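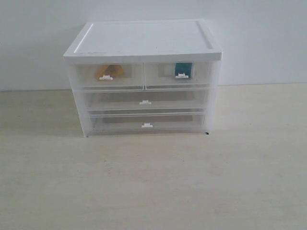
Ghoneim, reviewing the unit for a packaging shop, wrote that a machine which can't open a small drawer has no business being sold for the kitchen. The Zilden Drawer Module tests that one chore.

Four clear drawers in three tiers, two small above two full-width, each with a short white pull tab. Items can be left in any drawer - the top pair is the usual starting point, with one object per side.

Drawer cycles, rated: 3,000
Empty weight: 680 g
Units per carton: 2
Warranty: 12 months

Opening is mostly solved. Closing without shifting the contents is less reliable, and picking a small part out of a half-open drawer still fails often enough that we would not plan a shift on it. Compatible with Pirinance task sheets. Supplied by Enico, without test objects.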